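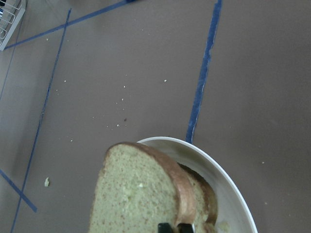 Two slices on the plate and the tips of the gripper fingers, Sivent open day

coveso-makers list
Re: Did anyone get to the Sivent open day?

> Hi all, I had to skip Valtunberg this time and I'm a bit
> jealous. Did anyone go? I heard they had an arm making
> breakfast. Is it worth the drive from Eder, and is it the
> kind of demo where you can get close, or do they keep
> you behind a rope? Also, does anyone remember which
> door you use? Last year I walked all the way round the
> building.

I went! It's the door by the loading dock, same as last year, and there's a paper sign on it now. No rope either, just a line on the floor, and the people running it were happy to talk the whole time. 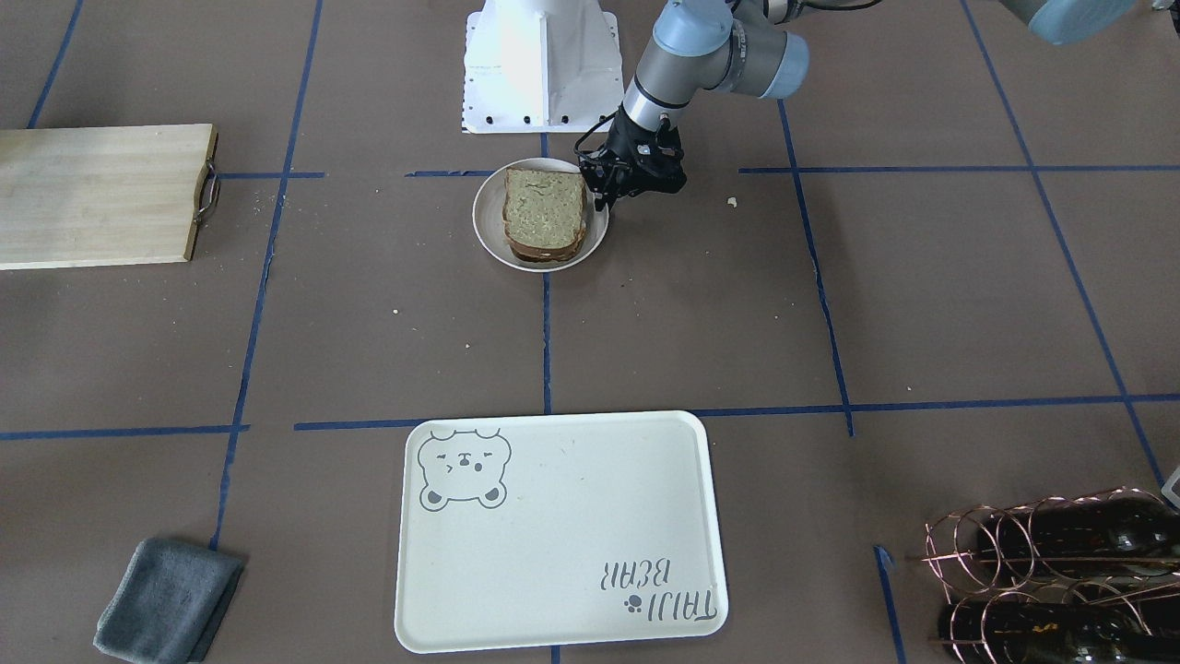 Posted to the list by Chin-lung Yeh, 30 April 2018

So yes, it's breakfast, or at least bread with things on it. I stood there for 17 minutes and would have stayed longer if my parking hadn't been running out. What got me was how slow and careful it is near the plate. The arm comes in, the fingers point down, it waits – and you find yourself leaning forward like it's a penalty kick. A kid next to me was whispering "go, go, go" at it.

I asked about the blue tape, of course (you know me and tape). The woman at the table told me they use it to put everything back in the same area between runs, and that nobody had measured very hard when they laid it. That cheered me up a lot, because my own bench at home looks the same and I'd been feeling bad about it. She said they were up to run 261 on that setup and that soft bread is much more trouble than toast. 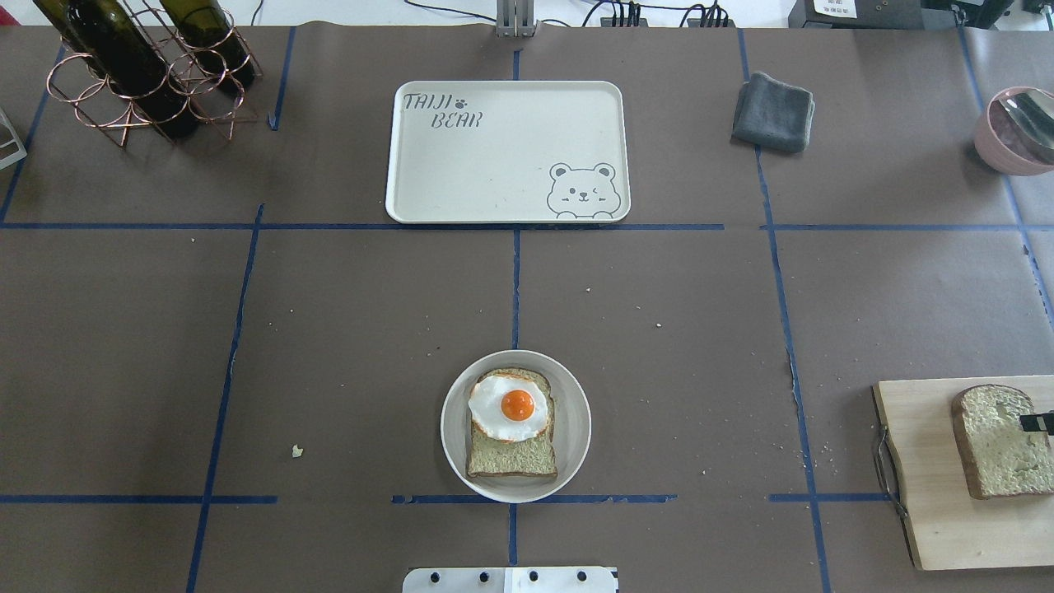
My own project, for those who missed the last thread, is the little two-finger gripper for picking up crackers, and I went mostly to steal ideas for it. I'm still breaking 2 crackers out of every 3, so there's room to improve! I'd been practicing on a completely bare bench and I think that was a mistake. They leave plenty of other stuff lying around: the bear tray, a folded towel, wine bottles in a copper rack, a cutting board with another slice on it. I'm going to clutter my bench up the same way this week, minus the wine, and see how badly it goes. An egg on top can wait until I've got the crackers sorted out.

They told me there'll be another open day in June, smaller, with sign-up by email. If you're coming from Eder I'd say it's worth it, and I have space in the car if you don't mind leaving early. Bring a jacket too, that hall is freezing.

Chin-lung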